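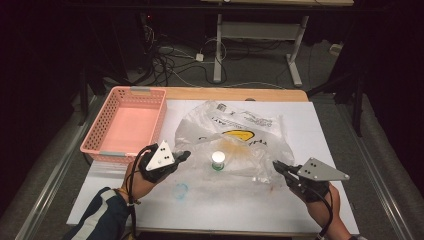
Handgeführte Greifer beim Aufnehmen, Tüte und Korb auf der weißen Platte.

Lohnt sich das Sammeln mit Handgreifern überhaupt?

Lesezeit: 3 Minuten

Stusix
Wir sollen für ein Lernsystem Vorführungen aufnehmen, Aufgabe »Kleinteile und Folie in den Korb räumen«. Ziel sind 1,000 Durchgänge, bisher haben wir 758. Gearbeitet wird mit zwei Greifern an den Händen, Markerplatten obendrauf, Kabel an beiden. Mein Problem: Ich glaube nicht, dass die Menge etwas bringt. Die Tüte liegt nach jedem Zurücksetzen anders zerknüllt, das Kleinteil steht mal auf der Folie, mal daneben, und am Ende lernt das Modell vermutlich nur unsere Tischplatte auswendig. Im März hatten wir dasselbe mit Bechern, da kam beim Test auf einem anderen Tisch fast nichts Brauchbares heraus. Weitermachen oder abbrechen und neu planen?

Tadar
Abbrechen würde ich nicht, aber prüfen, und zwar bevor die restlichen Durchgänge auch noch auf der Platte landen. Nimm 30 Aufnahmen zurück, die du nicht zum Training gibst, und zwar von einem Tag, an dem Korb und Licht anders waren. Wenn ihr so einen Tag nicht habt, ist das schon die Antwort auf deine Frage.
Dass die Tüte jedes Mal anders liegt, ist übrigens das Beste an dem Datensatz. Schlimm wäre, wenn jemand sie vor jedem Durchgang glattstreicht. Mehr Sorgen macht mir der Korb. Steht der immer links am Plattenrand? Dann greift das System später stur nach links, egal wo er ist. Bei durchsichtiger Folie kommt noch dazu, dass die Deckenlampe spiegelt und die Kante kaum zu erkennen ist. Also Licht wechseln, Platte auch mal weglassen.
Und schaut euch die Spuren der Marker an. Wenn eine Hand die andere verdeckt, springt die Position, und solche Durchgänge gehören raus - auch wenn die Zahl dann wieder sinkt.

Florkeck
Einfach mehr aufnehmen, bei uns wurde es irgendwann besser. Wann genau weiß ich nicht mehr.

Kommentare

Matei: »Irgendwann besser« habe ich auch schon oft gehört. Gemessen woran?

Stusix: Der Korb steht tatsächlich immer links. Wir stellen ihn jetzt alle 5 Durchgänge um. Überzeugt bin ich noch nicht, aber das mit dem Zurückhalten machen wir.

Tadar: Notiert dazu, wo er stand, sonst könnt ihr es hinterher nicht auswerten.

Kontakt | © Dezember 2025 | Nach oben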